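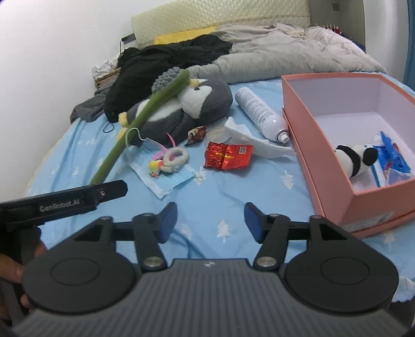 Night 19 of the build and Rajitha Majumder still hadn't slept properly. November, rain on the Plovthorpe side of the house, kettle gone cold twice. The whole job had moved upstairs because the garage leaked. So now the bed was the bench. The penguin on its back with the green brush lying over its belly, the panda in the pink box, the face mask spread out on the sheet. Both grippers in hand reach. She wanted soft stuff, shiny stuff, stuff that crumpled. The penguin was going to be the hard one, she thought. All fluff, no edges.

Sixty bucks left in the tin. The Patwary board had eaten the rest – 409 dollars and they'd charged her for postage on top. Her brother said sell it. Her brother said a lot of things.

"You coming down to eat?" Mum, from the kitchen.

"Five minutes."

It was never five minutes. She typed the new number in. Grip at 67. Tolby had told her to run it at 100 and see what broke, but Tolby had a proper shed in Plaltow and a boss who paid for the parts. Tolby could afford to see what broke.

Saved. Closed the laptop lid halfway so the fan would shut up. Picked up the gripper again, elbow already sore.

The little red packet first, then. Go easy. Dont squash it. 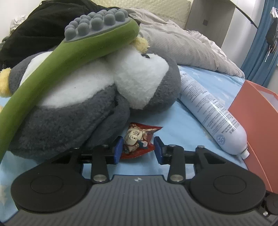
She held her breath, stupid habit. As if the motor cared. Thumb on the button and the rain getting louder and somewhere under her feet a plate going down on the table, harder than it needed to.

"It's going cold, Raj."

"I know!"

If it worked she'd write to Plaltow tonight. Tell them the arm at home could be taught, tell them she'd built it for less than their coffee budget. If it didnt she'd change the 67 to something else and go again. She had a list of somethings else. It went over the page.

Then the phone lit up on the pillow. Tolby.

well?? he'd put. just that.

She turned it face down with her knee and pressed.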